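Let the second team have the good field

Trevirstead, July 2020 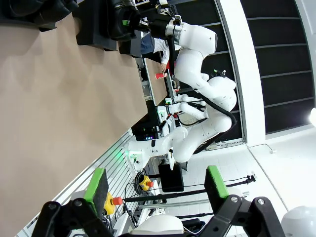 I have been going to rugby at Trevirstead long enough to have opinions on everything from the drainage to the pies, and the one I hold most dearly is that our second team ought to play on the main field at least half the time. I said as much to Aled Parri in May, over his garden wall, and he laughed at me kindly and told me to write it down. So I have, and it has come out longer than I meant.

As things stand, the firsts get the field with the stand, the lights and the flat grass, and the seconds get the bottom pitch, where the far corner holds water well into spring. Dilwyn Gethin coached down there for years and used to tell his wingers to stay out of that corner altogether. It's a funny way to teach a young man to play wide!

I know the case against. The stand holds 704, the firsts bring in the gate money, and a field can only take so many games before it turns to soup. These are fair points and I don't brush them off. But our groundsman Griffiths - who is not a man to promise what he can't deliver - told me he could manage 36 matches a season up there if the training sessions moved somewhere else, and we have never come close to asking that of him.

What I keep thinking about is the last cup game we let the seconds play on the main field. The crowd was 112, mostly parents and a few of us old regulars, and they played like boys who had been handed the keys to the good car. Two of them were in the first team by the next season. I can't prove the grass did that, and Aled says it was plainly the coaching, and we have gone round and round on it very happily.

All I would ask is that we try it for one season, whenever we are allowed a season again, with the fixtures shared out before anybody gets used to the old way. If the field suffers I'll come down with a fork and help put it right, bad knee and all.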